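Tarkberg rents out a kitchen arm by the month

Tarkberg's new subscription puts a single robot arm on a home counter and bills for it monthly. The arm and gripper come from Mornell, the control software from Plustis. Setup took 19 minutes, most of it spent on cable routing.

The unit on loan to us ran light counter jobs: pick up a mug, shift a jar, set a tray straight. Over 200 attempts it finished 193 without help. Five of the misses were on glossy lids, where the gripper closed short.

"Clutter is the normal case, so we don't ask people to clear the counter," says Onyekachi Effiong, product lead at Tarkberg.

The camera sits on the arm's upper joint and looks out over the work area. 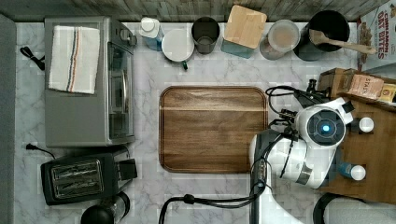
Depth estimates degrade under low light, and the software slows the arm to compensate. In the evening a tray move took twice as long as it did at noon. Cable slack is the other weak point. Plustis plans a routing clip for May, and Tarkberg will send it to current subscribers at no charge.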